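Home Issues Authors Contact
Search this journal Go
Last updated: April

4.2 How people talk about lunch

We had not planned to write about lunch at all, but it came up so often in our talks with the 70 workers at Drernis that leaving it out felt wrong. Most told us, quite fondly, that they trusted a coworker more once they had eaten together — even in silence. Zohreh Karimi heard the same thing at Pestavon, where breaks are 50 minutes long and people linger.

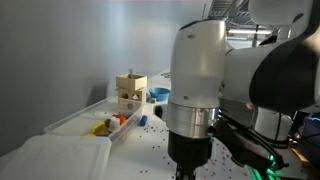 Figure 2. White robotic arm with a silver metal collar above a black gripper.

Shorter breaks, as we had rather feared, went with fewer shared meals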